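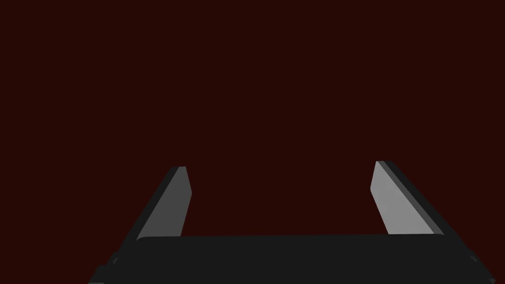
By a second-year student, Consumer Studies 202, Burholm College | Tuesday, January 7, 2025

Courses > Consumer Studies 202 > Student Reports > Do Reusable Bags Pay Off?

I started this project because the grocery store near campus, Zako, has a sign by the registers saying that every shopper who brings a bag "makes a difference." The sign doesn't say what the difference is or how it was measured. My report asks whether the store's bag program does what it claims, and my short answer is that I can't tell and I don't think the store can either.

The program works like this. You buy a cotton bag made by Imix, you bring it back, and the cashier takes a few cents off your total. Zako says it handed out 4000 of these bags during its launch month. Handing out a bag is easy. I wanted to know who was still using one by the fall, so I stood near the exit on several afternoons and asked people what they carried their food home in.

Most were polite. Many told me they owned plenty of reusable bags and had left them in the car or on a hook by the door. A few had bought another one that day for the same reason. If that is common, then the program is mainly selling bags, and the launch figure tells us nothing about how much plastic was saved.
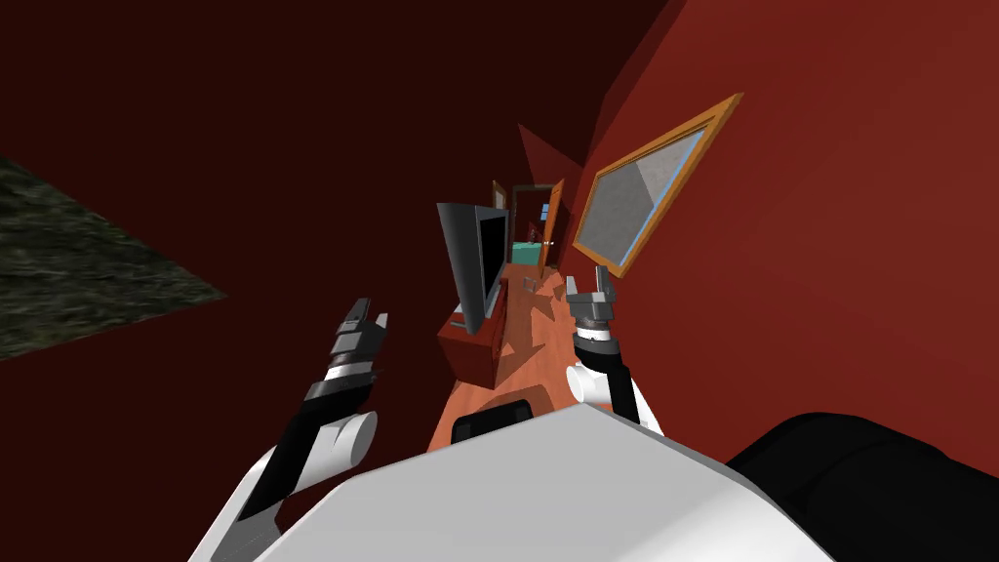 The bags themselves are another problem. Cotton takes a lot of water and land to grow, and a cotton bag has to be used many times before it beats the thin plastic one it replaces. How many times depends on who did the study and what they chose to measure. I read several and came away less sure than when I began. Some looked only at carbon. Others added water, and the answer changed completely. One left out washing, although anybody who has carried raw chicken in a cloth bag knows it has to be washed.

I also looked at the deli across the street, Shirazi, which has no program and no sign. It keeps a stack of old cardboard boxes by the door and lets people take them. Customers did take them, mostly for bottles and cans. I would not call this proof of anything, but it cost the deli nothing, and the boxes had already been used once.

My method has weak spots. I only went in the afternoon, so I missed the morning shoppers, who may be more organized. People who stop to talk to a student with a clipboard are probably not typical. I also had to trust what they said about bags at home, and people like to sound careful when someone is writing down the answer.
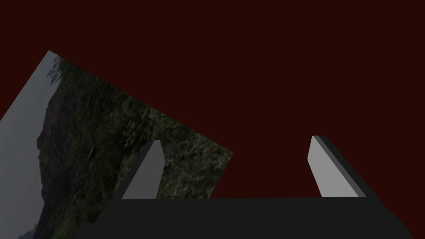 What I would do next

In February I plan to ask Zako for its register records. The discount is rung up each time, so the store should already know how often bags come back. I asked once in the fall and was told the manager would call me. I would like to compare 3 months of discounts with the number of bags sold over the same period. Until somebody does that, I would leave the word "difference" off the sign.

Questions about this report: Consumer Studies office, Burholm College | © 2025 Burholm College | Back to top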